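Galeria: o quadro de cortiça e os bilhetinhos verdes

Fazia tempo que eu prometia mostrar aqui no blog como anda a história dos recados, e finalmente tomei vergonha. Quem me acompanha desde março sabe que eu anotava tudo em papel solto: lista de compras, senha do portão, telefone do encanador, ideia de receita às duas da manhã. Um caos! Aí resolvi juntar tudo num quadro só, com uma cor só de papel. Escolhi verde (o amarelo me lembra escritório, não consigo).

O quadro eu trouxe da Farov, aquela lojinha de molduras perto da praça, e os blocos vieram da papelaria Onilar, que estava com o pacote em promoção. Levei 8 e ainda achei pouco, vocês me conhecem.
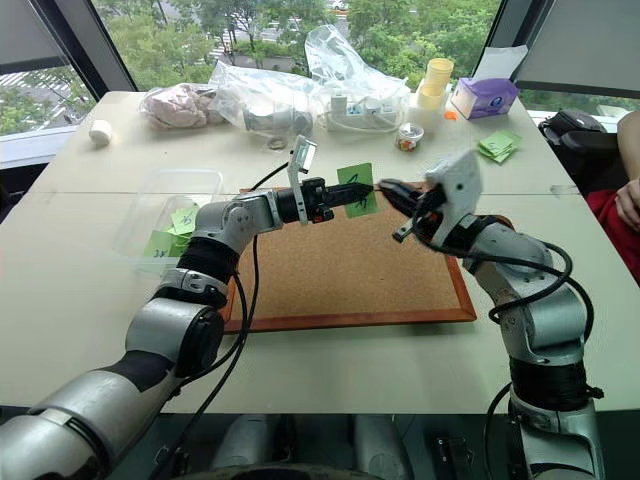

Cortiça, moldura de madeira e bilhetes verdes na mesa branca. O resto dos recados mora na caixa transparente com tampa.

Gosto de montar tudo com o quadro deitado, antes de ir para a parede. Dá para mudar de ideia quantas vezes quiser, e eu mudo MUITO. Nesse dia a mesa estava com plástico amassado no fundo, régua de tomadas, um rolinho branco, a vida como ela é.

Sobre a caixa: ela é a melhor parte do sistema, juro. Recado que ainda vale, mas não é para esta semana, vai para dentro dela. Uma vez por mês eu abro, releio tudo com um café e jogo fora o que já passou. Na última arrumação achei um papel que dizia apenas "ligar para a moça da cortina", e até agora não sei que moça era essa.

Me perguntaram nos comentários se papel adesivo segura bem na cortiça. Mais ou menos, viu? A cola não gosta muito de superfície áspera, então eu ponho uma tachinha no canto de cima e pronto. As minhas são da Budix, daquelas de cabeça pequena, que não tapam a letra.

Ainda falta decidir a parede. Estou entre a da cozinha, do lado da geladeira, e a do corredor, que pega menos sol (o verde desbota, já aprendi com outro quadro). Se alguém tiver palpite, deixa aí embaixo!

Publicado em 25 de maio de 2018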